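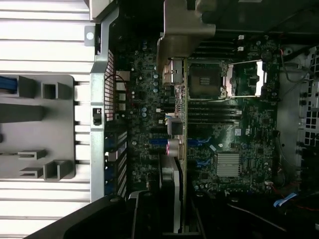
**Figure 3.** Wrist camera view in the open-tower task. The finger is above the left side of the processor area and the socket is empty.

### 4.2 How the examples were gathered

The Pladano set holds 356 demonstrations of work inside open desktop towers, all driven by hand through the leader arm. Of these, 221 were recorded at the Porkdale bench and the rest at Rernley. We had planned to treat the two sites as one pool. After looking at the recordings we no longer think this is safe, and the results in Section 5 are given for each site as well as for both together.

Our first doubt concerns the operators. Earlier work on this arm (Fang, internal report) took it for granted that a person who can do the task by hand can also show it well through the arm. We saw little sign of this. People slowed down near the socket, backed off, came in again from another side and only then carried on. A learner that copies every step will copy the backing off too. It is tempting to trim these parts out, and one of us did so in the first pass, but the trimmed examples then teach a confidence that the operators did not have. The untrimmed recordings are used throughout this paper. Trimmed versions appear only in Table 4.

The second doubt is about what the camera gives the learner. In Figure 3 the socket and the memory slots on both sides of it are easy to make out, and the finned heatsink is plain enough in the lower right. The top strip and the bottom band are another matter. Both are dark, and parts of the case and cabling are lost in them. A person at the leader arm can lean over and look. The policy has the wrist view and the joint readings, nothing more. Where an operator has acted on something seen from the side, the example asks the learner to guess, and the usual training loss will not tell us that it is guessing.

We marked each demonstration by whether the target part could be seen from the wrist at the moment the operator began the final approach. It could be seen in 174 of them. This is fewer than half, and it is lower than we would have accepted had we checked before recording. The marking was done by one person, Tsz-kin Fang, and was not repeated by a second reader, so the figure should be taken with some care.

A third point is narrower. Cables differ from one recording to the next, and they were not reset to any fixed layout. In Figure 3 there is a bundle of black cables looping at the top right and a blue ribbon cable crossing the floor of the case at the bottom right. It would be easy to call this variety and count it as a strength of the set. We are not sure it is one. The layouts were never chosen, only left as they fell, and a loop that stays in the same corner over many recordings may become a landmark for the policy. We tested for this by holding out 40 demonstrations with cable layouts that appear nowhere in the training part. Those were picked by eye, and what counts as a new layout is a matter of opinion.

Adding more demonstrations was the obvious answer, and it was raised more than once during the project. A further round was recorded in February with the lamp moved lower. It has been left out of the present counts, as the change of lighting and a change of operators were made at the same time and we cannot say which of them any difference should be put down to.

### 4.3 What counts as a success

Operators ended each demonstration by pressing a pedal, and the set records that press as a success. The pedal says that the operator thought the job was finished. It says nothing on whether a part was seated properly or whether a neighbouring connector had been pushed out of line. For the trained policy we therefore used a separate check, made by opening the gripper, moving the arm clear and trying the part by hand. The two measures should not be compared directly, although an earlier draft of this paper did so.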